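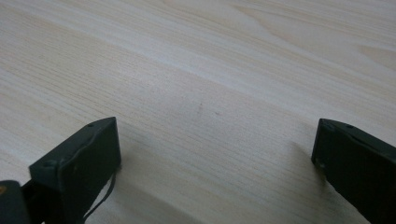
Idris Parry asks whether the June firmware has cured the width fault on the Provon, and whether we'd be happy to sell him a second one on the strength of it. No to the first, and not yet to the second. He has the same unit we keep on the bench here, and his letter matches what we found, down to the reading that sticks and then jumps when the fingers are opened wide.

Provon hand-held gripper
Sold by Llewellyn Bench Supply
Price: 494 euros, fingers fitted
Status: on sale with a fault notice. Page last changed Aug 10, 2025

What it is
A two-fingered gripper you carry about and work by hand, used to record picking and placing tasks for a robot arm to copy later. The fingers are dark moulded blocks with flat inner faces and small screw holes. They scuff quickly at the edges, which does no harm that we know of. The recording is the reason for buying it, so a gripper that opens and closes nicely but writes down the wrong width is worth very little, however pleasant it is to hold.

The fault
With the fingers wide apart, the width reading freezes. It can stay frozen through a whole approach and then catch up in one jump as the fingers close. The hand feels nothing, and the light on the handle stays green. You only find out when you play the recording back, or when an arm plays it back for you and shuts its fingers early on the side of a cup.

That last part is why we treat it as a safety matter. Flusis, who make the Provon, describe it as "a display issue". A display issue does not tip hot tea over a bench.

How we check a unit
Every Provon we send out now goes through the same routine, and you can do it at home with nothing but a clear table.

1. Open the fingers fully over bare table, with nothing between them, and start recording.
2. Keep them open for 10 seconds while you tilt the handle slowly to each side. Leave the thin cable by the left finger hanging free. Don't tape it down for the check, even if you normally do.
3. Close gently, open again, and stop.
4. Play it back and watch the width line. A flat stretch followed by a step is the fault. 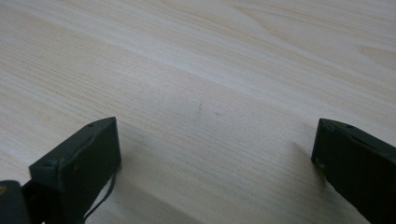
What the maker says
Flusis put out new firmware in June, called Stutotent for some reason, and the note with it says the fault is "resolved in normal use". We asked what normal use meant. Delia Olteanu at Flusis wrote back that the fingers should not be held fully open for long. I find that hard to square with a tool sold for going round mugs and jars — you can't pick up a wide thing without opening wide.

We ran our check 100 times after fitting the firmware. The jump was smaller. It was still there. Flusis say our cable is worn and have offered to swap it, and Liviu Gavrilă, who does our repairs, has agreed to fit the new one and run the lot again. He thinks the trouble is in the handle. I have no firm view, except that a fix should be shown working before it is announced.

Using one in the meantime
Plenty of people already own a Provon and will carry on with it, so here is what we'd ask. Record with the real object by all means, but don't let an arm play a recording back near anything full until you have looked at the width line yourself. Tumblers are the awkward case. The lid is wide, there may be a hard straw standing up out of it, and a finger that shuts early meets the rim or the wall depending on how you came in. 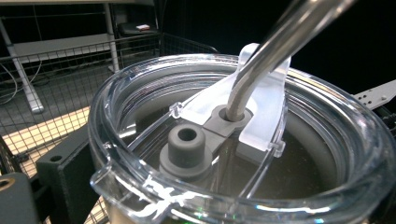 Approach low and to the side, keep the straw well clear of the path, and for playback swap in an empty cup with the lid left on. Stand where you can reach the stop button. If the arm closes before it should, stop it, throw that recording out and run the bare table check again before making another. Trimming the bad stretch is tempting. We tried it, and the timing after the cut was off as well.

Returns
Units that fail the check can come back to us for a full refund, opened or not. Put the playback file on a stick and pack it with the gripper. Keep your own fingers if you bought spares, as they fit the older handle too. Radoslava Ševčík deals with returns and will send a label.

Spare fingers, pair: in stock
Replacement cable: held back until Liviu has finished
Handle: not sold separately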